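[bimanual-users] Trultau gripper kit, notes after first month

From: Kausar Bajwa
To: bimanual-users

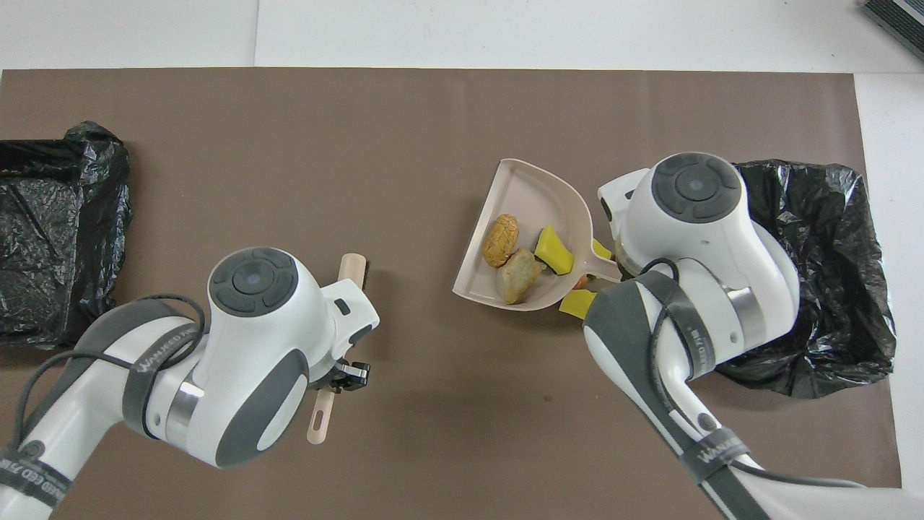
Talha asked whether the Trultau kit is worth buying for tabletop cleanup work. We have had one pair of grippers on trial since February and have logged 2,729 grasps, nearly all on household tools. The kit is two grippers, two flange adapters and a driver package. Mounting took one evening, most of it spent on cable routing. Our hardest task so far is the sweep: brush in the left gripper, dustpan handle on the right, scraps such as a bread roll and bits of yellow sponge to be collected from a brown mat. The brush is small and tends to rotate under side load. Raising the grip force setting to 47 fixed that for us, at the cost of warmer motors. The dustpan has a short handle, so the right wrist works low over the mat and has little clearance. Plan your approach angle before you record anything.

Talha Bukhari wrote:
> Has anyone run the Trultau kit on two arms at once? Kurcombe
> quoted us for the pair plus a service plan. The data sheet says
> the pads are good for 1,000 cycles, and that seems low. Also
> need to know if the driver handles both sides from one host.

On the pads: ours went well past the 1,000 in the sheet before we saw slip. The left pair wore first. Order a spare set with the kit, as Kurcombe ships them separately and slowly.

On the driver: yes, one host runs both sides, but you need version 2 or later. The earlier one drops the second gripper after a restart. Bushra Dogar has a patch if you are stuck on the old release.

I would skip the service plan. It covers the driver and excludes pads and cables — the only parts we have had to touch.

Config files are available on request. I have not tried the kit with the Cowie adapter.

Kausar B.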